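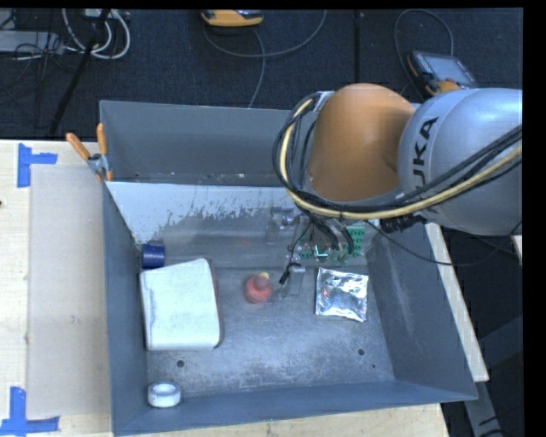

Scuffed metal laundry sink: can I get the cloudy streaks out?

Forums > Around the House > Cleaning & Stains

Tagged: stainless steel, utility sink, hard water

Dresska
26 Jul 2021

We moved in back in April and the place came with a huge old metal sink in the basement. I love it (I can wash the dog in it!) but the bottom is all whitish haze and scratches, and one side has these pale rub marks that catch the light. I've tried dish soap, baking soda, and a cream cleanser my sister swears by. It looks great while I'm rinsing, then it dries and the haze comes right back. Is that hard water or did somebody wreck the finish? A new one the same size is 700 dollars, so I'd really like to keep this one.

Dorin Dinu

If it vanishes under water and comes back when it dries, I'd bet on minerals first. Warm up some plain white vinegar, soak a few paper towels in it, lay them flat over the haze and go do something else for half an hour. Then wipe, rinse well and dry it with an old T-shirt. Mine took three rounds before I saw much change, so don't give up after one. Don't let bleach anywhere near it while you've got vinegar in there, and rinse between products even if you think you already did.

The scratches are a separate job. I used 600 grit wet paper on mine, always going the same way as the grain, never in circles. Start in a back corner where you can live with a mistake. If the scratches are deep enough to catch a fingernail you'd have to start at 200 and work up, and that's a whole weekend and a sore shoulder. I left my deep ones alone.

One more thing, check that it's really stainless. Stick a magnet on it if you like, but some stainless grabs a magnet and some doesn't, so that won't settle it. Orange rust spots that keep coming back would worry me more. If it's galvanized, skip the vinegar, it'll eat the coating.

Enache

just get a new one, mine was 85 bucks at a salvage yard. smaller tho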